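Retby, 1 de octubre de 2021

Laiba Hashmi lleva tiempo trabajando en un problema que formula en una sola frase: cuánto cambia la puntuación de una política de manipulación cuando lo único que cambia es la disposición de los objetos sobre la encimera. Su grupo en Kashyap acaba de cerrar la primera ronda de resultados del protocolo Idetti, desarrollado íntegramente en simulación.

«Las comparaciones que leíamos usaban una o dos disposiciones iniciales», explica. «Con eso se mide la política y se mide también la suerte del montaje, y los dos efectos salen sumados en el mismo número». El protocolo fija la política, la tarea y la iluminación, y vuelve a muestrear la posición y la orientación de cada objeto. Para la ronda actual se generaron 895 escenas. De ellas se descartaron 413 en un filtro previo, por interpenetración de mallas, por objetos que no alcanzaban el reposo o porque el objetivo quedaba fuera del espacio de trabajo del brazo.

Hashmi reconoce que la proporción de descartes es alta. Mwangi Kinyua, responsable del generador, la atribuye a la fase de asentamiento. «Soltamos los objetos desde poca altura y dejamos que la física decida. Una botella puede acabar tumbada, y esa escena es válida. Un cucharón que sigue oscilando cuando vence el plazo no lo es». 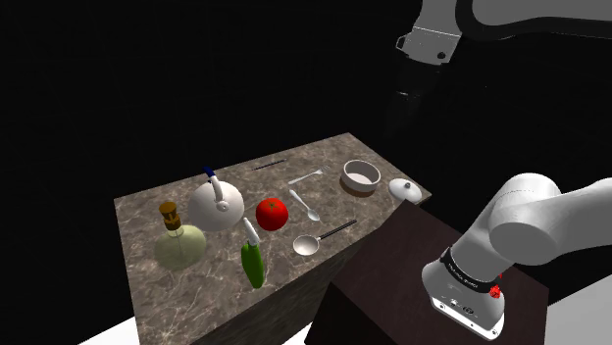

El repertorio es de cocina por una cuestión de geometría. Los utensilios finos, como un tenedor o una cuchara, obligan a la pinza a trabajar casi a ras de la superficie; los cuerpos redondeados toleran errores laterales pero ruedan; las asas y los mangos admiten varios agarres y complican la anotación. «Si se evalúa solo con cubos, la sensibilidad a la disposición prácticamente desaparece», dice Kinyua.

El resultado principal se refiere a la varianza. Con 3 semillas por escena, la dispersión entre disposiciones superó a la dispersión entre semillas en todas las tareas evaluadas. En 205 escenas la política falló con todas las semillas, y ese subconjunto es el que más interesa al grupo. Xuân Đồng, que se ocupó del análisis, encontró que la distancia al objetivo explicaba poco. El factor dominante era la orientación del objeto vecino más próximo, en particular cuando un mango invadía la trayectoria de aproximación.

«Esperaba lo contrario», admite Đồng. «Había dedicado semanas a una métrica de densidad que al final entró en un apéndice».

A la pregunta de si las conclusiones se trasladan a un robot físico, Hashmi responde con cautela. El modelo de contacto es rígido, los coeficientes de fricción son constantes por objeto y no hay ruido de calibración. «Afirmamos que el orden entre políticas cambia según la disposición dentro del simulador. Sobre el hardware no afirmamos nada todavía». La validación física está prevista para diciembre en el laboratorio de Misano, con una selección reducida de escenas y los mismos criterios de éxito.

Queda por resolver el coste. Kinyua trabaja en un muestreador que rechace las configuraciones inviables antes de simular la caída, y calcula que el filtro geométrico podría absorber buena parte de los descartes. Las semillas y los archivos de configuración se publicarán junto con el código del generador; las mallas de los objetos están pendientes de una revisión de licencias.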